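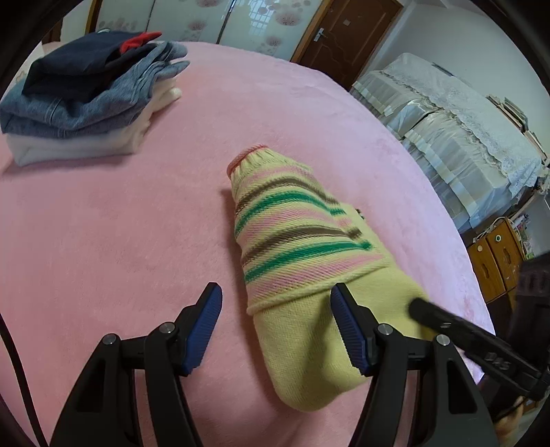 Yellow socks, striped, on a pink blanket

Pallton 300 Ballot Transfer Case
Presta Election Equipment

Product code: P300
Category: Ballot boxes and transfer cases
Availability: In stock. Orders for spring elections close at the end of September.

Overview

The Pallton 300 is a lidded, sealable case for moving marked ballot papers between a polling place and a counting centre. It is sized for council, school board and by-election use, where a full-height ballot box is too large for a single person to lift once loaded. Papers are received through a slot in the lid, so the case can also serve as the voting receptacle itself at small or mobile polling places.

The body is moulded in one piece from grey polypropylene. The lid is a separate moulding, joined to the body by a full-length steel hinge pin that can't be withdrawn while the lid is closed. There are no exposed screws on the outside.

Specifications

Body: polypropylene, grey, opaque
Lid: polypropylene, white, with sliding slot cover
Nominal capacity: 800 ballot papers, single fold
Internal depth: 300 mm
Maximum recommended load: 40 kg stacked, lid closed
Seal points: 4
Handles: two, recessed
Label panel: one long side, takes an A5 card
Stacking: loaded cases stack by locating ribs on the lid
Nesting: bodies nest when lids are removed

Capacity is stated for standard-weight paper folded once. Upper house papers and other large-format ballots take up considerably more room, and the working figure should be set by trial with a printed sample. Clerks using unfolded papers should look at the Retamal flat case instead.

Sealing

Each seal point is a moulded loop that lines up with a matching loop on the lid. Two are on the front edge, and one is at each end. The loops accept numbered pull-tight plastic seals or wire seals. Padlocks don't fit.

The slot cover slides across and locks under the front left loop, so the seal fitted there closes both the lid and the slot. If the case is used for voting, leave that seal off until the close of poll. The other three are fitted before the first elector is admitted and their numbers recorded in the presence of any scrutineers.

Seals are not included. Stikeo numbered seals are held in stock in red, blue and white – please state the colour when ordering, as mixed packs are not supplied. Numbers run in sequence within a pack but may not run on from one pack to the next.

Labelling

The label panel is a clear sleeve, open at the top when the lid is raised and closed off when the lid is down. A card can't be changed without breaking the seals. Printed cards with fields for division, polling place, ballot type, seal numbers and officer's signature can be supplied blank or overprinted.

Adhesive labels should not be applied to the body. Residue builds up on the nesting surfaces and the cases become hard to separate.

Care and storage

Wash with warm water and a mild detergent. Don't use solvents. Store nested, with lids stacked flat beside the bodies and hinge pins bagged and tied to one of the handles. Cases left in direct sun for long periods will fade, though this has no effect on strength.

Before each election, check every seal loop for whitening at the base. A whitened loop has been strained and the part should be replaced. Lids and bodies are sold separately for this purpose.

Compatibility

The P300 lid fits the earlier Pallton body with the square handles. The earlier lid does not fit the P300 body. Both versions fit the standard Pallton trolley.

Ordering

Supplied singly or by the pallet. Hire is available to returning officers and to organisations running their own ballots, with collection on the Monday after polling day. Hired cases must be returned empty, with all seals cut away.

For overprinted cards, pallet pricing or a sample case, contact Bhupendra Nautiyal, electoral supply desk.

Related items

Retamal flat case, unfolded papers
Stikeo numbered seals, pull-tight
Pallton trolley
Label cards, A5, blank or overprinted
Replacement lid, P300
Replacement hinge pin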